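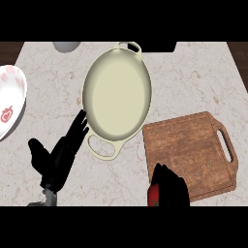
How many usable demonstrations does the project have at the end of this reporting period?

The set holds 3426 accepted demonstrations, from 3875 recorded. The grant agreement asked for 3000 at this stage.

Coroment: Bimanual Kitchen Demonstrations in Simulation
Progress report to the Degefa program office
Submitted Jan 24, 2026

Status

Collection is complete for the current milestone. Training of the first policy has started on the accepted set. Work on the transfer to the physical robot has not started and is not due in this period. One item, the language annotation, is behind schedule. It is covered under Annotation below.

Scope of the work

Coroment collects examples of two-handed kitchen manipulation in a simulated environment. An operator controls both hands of a simulated humanoid through a headset and tracked gloves. The simulator records the joint positions of arms and fingers, the commanded targets, the poses of all movable objects, and the rendered head view. Each recording covers one attempt at one task, from a reset to a stop signal given by the operator.

The simulator is Helum, in the version fixed at the start of the project. We have not upgraded it. A later version offers faster contact resolution, but its friction parameters differ, and demonstrations from the two versions could not be pooled without replaying all of them.

Tasks are grouped into nine families:

Pick up a produce item and place it in a dish
Pick up a produce item and place it on a cutting board
Move a bowl to a marked area of the counter
Hand an item from one hand to the other
Lift a two-handled dish with both hands
Slide a cutting board toward or away from the robot
Remove an item from a dish
Stack two bowls
Clear a stated area of the counter

Each family is recorded with varied starting positions, varied counter and cabinet materials, and varied objects that play no part in the task. The last of these was added after the pilot, when the policy trained on pilot data failed as soon as an unfamiliar bowl or pot was placed near the back of the counter.

Collection results

Recorded: 3875
Rejected: 449
Accepted: 3426
Required by the milestone: 3000

Rejections fall under four headings. The largest is dropped objects, where the item left the hand before the placement and was not recovered. The second is interpenetration, where fingers or objects passed through each other by more than the permitted depth. The third is tracking loss in one of the gloves. The fourth is operator error in the task itself, mostly a correct placement of the wrong item.

Dropped objects that were picked up again within the same attempt are kept and carry a recovery flag. The proposal had them rejected. We changed this after discussion with the program office in June, and the older recordings were reviewed again under the new rule. Recoveries are useful to the policy, which otherwise sees very few states in which something has gone wrong.

The accepted demonstrations are not evenly spread. Produce placement is the best covered family. Lifting a two-handled dish is the weakest, both in the number accepted and in the share rejected. The handles in the object library are small relative to the fingers, and a handle with an open loop requires the fingertips to go through or under it. Operators tended to squeeze the rim instead. A rim grasp lifts the dish in simulation but would be a poor grasp for the physical hand, so it does not count as success in this family. This rule accounts for part of the operator error heading above.

Hand model

The simulated hands are multi-fingered and match the hands on the physical robot in joint count and joint limits. In the first weeks of collection the thumb was driven by a direct mapping from the operator's thumb. That mapping gave unreliable opposition when grasping round objects. Operators compensated by pressing the object against the palm, and the resulting grasps were stable but blocked the next step whenever the object had to be released at a precise spot.

The thumb is now driven by a fitted mapping. A short calibration is done at the start of each session — the operator closes the hand on a physical ball and then on a physical rod, and the mapping is solved from these two poses. Sessions recorded with the old mapping were kept where they passed the acceptance checks. They are marked in the metadata so that they can be left out of a training run.

Rendering and viewpoint

The head view is rendered at the aspect ratio of the simulated head camera and padded with black to the square input expected by the vision encoder. Padding was chosen over cropping because cropping removed the wrists in low reaches. The policy can take wrist position from the joint data, but the annotators cannot, and they need to see which hand is acting.

The head is held at a fixed tilt in most of the families. With this tilt the near part of the counter is well covered and objects at the back are often only partly visible. For the clearing family the head follows the operator's headset. We considered the moving head for all families and decided against it for now, as it adds blur in fast motions and makes replay comparison harder.

Materials are sampled from the Sorkura asset library, under the license reported last period. Stone counters with strong veining caused a fault in the segmentation masks, where dark veins were sometimes assigned to the object above them. The fault was in our export step and not in the library. It has been fixed and all masks have been regenerated from the stored states.

Annotation

Each accepted demonstration is to receive a task sentence, a set of phase boundaries (reach, grasp, move, release), and a note on which hand does what. Task sentences are complete. Phase boundaries are complete for the single-hand families and incomplete for the two-handed ones.

The delay comes from the boundary rules. Our rules assumed that one phase applies to the robot as a whole. In two-handed recordings one hand is often holding an object while the other is still reaching, and two annotators given the same recording placed the boundaries differently. The rules have been rewritten with a separate phase track for each hand. Agreement on a trial batch was acceptable under the new rules. The batches done under the old rules have to be repeated for the two-handed families, and that work is under way.

An automatic first pass based on contact signals proposes the grasp and release boundaries. Annotators correct it. It works well for hard objects and badly for items resting lightly against a palm, where contact flickers on and off.

First training run

A policy was trained on the produce placement and bowl moving families only, to check the data path from end to end. It loads, trains and runs in the simulator. It completes placements from starting positions close to those in the training data. On starting positions held out near the edges of the counter it frequently reaches with the wrong hand.

We looked for the cause in the data. In the early sessions most operators used the right hand for everything unless the item was clearly out of reach. Later sessions specified the hand in the task sentence. The policy in this run was not given the task sentence, so the two habits are mixed with no means of telling them apart. The next run includes the sentence as input. No success rate is reported here, as the evaluation set had not been frozen when the run was made.

Changes to the plan

The evaluation set will be frozen before the next training run. It will contain starting positions and material combinations that appear in no accepted demonstration.

Additional collection will be limited to the two-handled dish family and the handover family. We have acceptances to spare against the milestone in total, and further produce placement would add little. Operator hours released by this will go to annotation. The operators have all used the annotation tool during the pilot and need only the new boundary rules.

The object library will gain dishes with larger handles. The existing dishes stay in — the physical test kitchen has small-handled cookware too.

Risks

Contact behavior in simulation remains the main technical risk for the transfer phase. Grasps accepted here may slip on the physical hand, in particular on glazed and glossy surfaces. We plan to measure friction on a few physical items before the transfer work begins and to replay a sample of accepted demonstrations with the measured values. Demonstrations that fail under replay will be flagged and kept.

Glove wear is a smaller risk. Tracking loss was more frequent toward the end of the period, and the affected pair has been sent for repair. Collection continues on the second pair, with one operator recording at a time.

Data delivery

The accepted set has been uploaded to the Degefa repository with metadata, masks and task sentences. Rejected recordings are stored locally with their rejection heading and can be supplied on request. Phase boundaries for the two-handed families will be delivered as a separate file keyed to the same recording identifiers, so the main upload does not need to be replaced.

Decision requested

We ask the program office to confirm that the milestone may be closed on the count of accepted demonstrations, with the outstanding phase boundaries carried over to the next period. No change to the budget is requested.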